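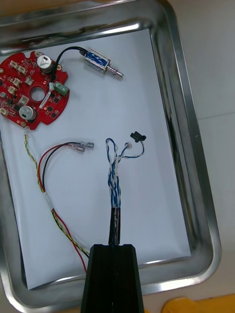
Why do small repair shops keep old circuit boards if they hardly ever fix them?

Mostly for the parts and for comparison. A dead board still has good capacitors or chips on it, and a bench worker with a known-good board next to a bad one finds the fault faster. Shops in our survey gave these two reasons far more often than resale.

4. Results: what gets kept, and how

4.1 Keeping habits

We got usable answers from 44 shops. All fix small household goods – fans, shavers, hair dryers, coffee grinders, toys. None is part of a chain. The form went out in October and stayed open longer than planned, so a few answers reflect the winter rush and should be read that way.

Every shop keeps something. What differs is the rule for keeping it. Three types came up in the open answers. First, keep by model: the whole dead unit goes on a shelf with its name on it. Second, keep by part: the unit is stripped and boards go with boards, motors with motors. Third, no rule. The third type was common among owners who work alone, and several were quite happy with it ("I know where it all is"). Hard to argue with, until the owner is out sick.

Of the full group, 19 shops keep by part. These were also the shops that bought the least from outside suppliers. We do not claim one causes the other. A shop with no good supplier nearby may strip more units simply because it has to, and our form did not ask for distance. It should have.

Purchased parts came up a lot anyway. Zaletti was the supplier named most for small motors, Enov for boards. Complaints about both were the same: minimum orders too large, and part numbers that change with no notice. One owner ordered the same motor from Zaletti twice and got two different connectors. He now cuts and solders his own and does not bother reading the plug type on the listing.

4.2 Labels

Labels are where keeping by part tends to fall down. A motor out of its housing says very little about itself. Voltage is sometimes printed on the can, sometimes on a paper sticker, often no where. Boards are a bit better because most carry a part number, but the number means something only to the maker.

We asked what shops write down when they strip a unit. Most common answer by a wide margin: the brand it came from. Next, the date. Working voltage was well behind, which surprised us, given that it's the first thing needed when the part goes back into use. Test result was the rarest of all. So a shelf of saved motors may include good and bad ones mixed, and the sorting happens later, with a customer waiting.

Gilles Texier, who did the shop visits, noted the same problem in person. From his notes: "Asked to see a spare motor for a shaver. Five minutes of looking. Found three that fit. Hooked each one up to a bench supply to see if it ran. Owner says this is normal." His view is that a test at the moment of stripping would take less time than a test later, as the unit is already open and the leads are in reach. We agree but have no timings to back it up.

Labeling the tray instead of the part is the usual shortcut. Cheap, fast, works fine while nothing moves. The weak point is that trays get borrowed, and then the writing on the rim is for the previous contents. Two owners said they had thrown out good parts this way.

4.3 Open trays or closed drawers

Open trays won, clearly. Drawers hide things and parts get bought twice. The price of open storage is dust, plus static for the boards, and few shops took any steps against static at all. A sheet of paper or cloth in the bottom was the most common liner; antistatic foam was rare. Cost was the reason given.

Part size matters too. Very small motors with leads attached tangle if piled, so shops that handle many of them lay them out flat in shallow trays, a few to a tray. Boards can share a tray if they are of the same kind (Figure 4). Mixed trays of boards and motors were reported as a mess by nearly everyone who had tried it.

Figure 4. Shallow yellow trays with parts kept apart by kind: small motors with leads, upper left; red round circuit boards, lower left.

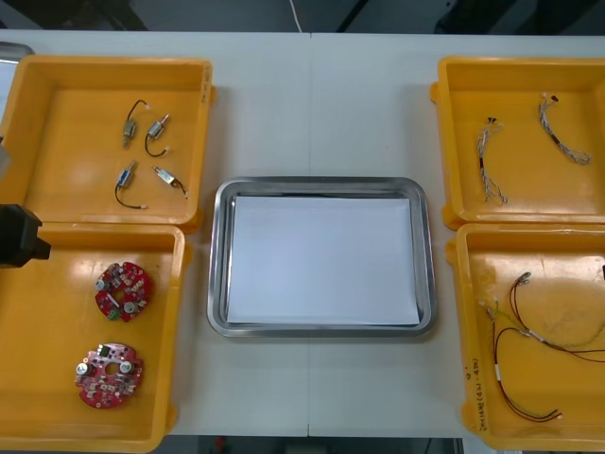
4.4 Stock records

Short section, as there is little to report. Paper notebook, or nothing. A few shops tried Minja, which is built for retail stock and wants a barcode on every item. They gave up on it. One shop uses Dristidby and likes it, mainly for the photo field – snap the part, type one line, done. One happy user is not a finding, but the reason he gave is worth keeping: he can enter a part with out knowing what it is called.

4.5 Limits

Answers are self reported. Shop visits were few and all in one region, so the notes quoted above are color, not data. We also asked about "boards" as a single group, and power boards and control boards are likely kept for quite different reasons. The next version of the form splits them. The last batch of forms was entered on Monday, May 9, 2022, and anything received after that is left out of the counts here.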